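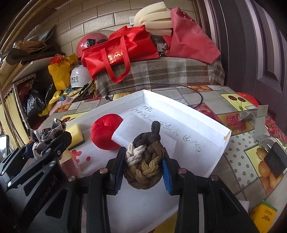
The hand is learning faster than the tool, one visitor wrote on the comment card, and the visitor asked whether we are measuring the person or the gripper. We did not have a good answer on the day. The question has changed the way we report the open day in this section, and we come back to it in 4.3.

4. The open day at Lema

4.1 Purpose and setting

The open day was held on 23 Aug 2025 in the Lema room of the Zinar project. A first and smaller visit took place in February, and it served only to test the instructions. The aim of the August event was to see how persons without experience handle soft and irregular objects with a hand-held gripper, when they receive a short demonstration and no other training. Eight visitors agreed to take part in the recorded trials. Other guests only watched, and they are not included in the results.

We wished to keep the room close to a lived-in one. In the February visit the table was covered with a plain gray sheet, and two visitors said that it felt like an examination. For August we used a tablecloth with many printed panels of fruit and dots. A busy cloth makes it harder to find the border of an object in the recording, and for our purpose we consider this useful.

The objects belong to three groups. The first group is knotted and braided rope, in which the surface gives way under the pads but the whole object keeps its form. The second group is round objects, such as a red ball. The third group is soft packs and sponges. Objects could be taken from the table or from a shallow white box, and the visitor was free to decide the order.

4.2 Procedure

Each visitor first watched a demonstration of 30 seconds. The demonstrator closed the fingers on a rope object, lifted it, turned it by the wrist and put it down again. The demonstrator did not speak during this time. In February we had explained every step aloud, and the visitors then looked at the face of the demonstrator and not at the fingers.

After the demonstration the visitor took one device and made free attempts. An attempt was counted from the first contact of a pad with the object until the release. If the object touched the pads for less than 500 milliseconds, the attempt was removed. After this removal 77 attempts remained. The contact times were marked by hand in Koretti, the annotation program used in all parts of the project.

Two devices could be in use over the same table. We permitted this on purpose. Most homes have more than one person in the kitchen, and we wanted to know if the visitors would disturb each other. It was agreed that each device works on its own object, and that no object is passed from one gripper to the other. The pads on both devices are ribbed and blue in the part which touches the object, although they can look darker when seen from the side.

Figure 4. Two hand-held devices over one table. The fingertips of the first are on both sides of a knotted rope; the second touches a yellow-orange soft pack.
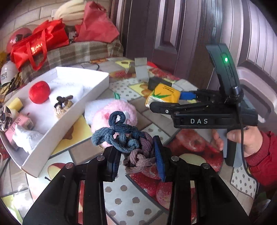
The agreement about separate objects was respected in nearly all attempts. The exceptions happened when two visitors were interested in the same thing, and in such cases one of them waited. We did not see that the waiting visitor became impatient. Several visitors used this time to observe the hand of the other one, so it is possible that they received a second demonstration which we did not plan.

4.3 Observations

The rope objects were the favorite of the visitors. A common first mistake was to close the fingers on one loop only. The object then turned around this loop and the visitor had to put it down. In later attempts most visitors moved the fingers lower and took the thick part. We did not tell them to do so.

The soft packs were more difficult than we expected. The visitors pressed them from the side, the content moved away, and the pack folded between the pads. A representative of Leblanc, which supplied some of the objects, suggested to fill the packs more tightly. We have not followed this suggestion, as the packs in a normal household are also not full.

Now we return to the comment card. If the visitor changes the grasp after a few attempts, then a late attempt and an early attempt are not the same kind of data, even with the same device and the same object. In our first analysis we had mixed them. We have therefore added the position of each attempt within the session to the annotation, and the tables in Section 5 show early and late attempts separately. The February recordings were not annotated again, and they are left out of these tables.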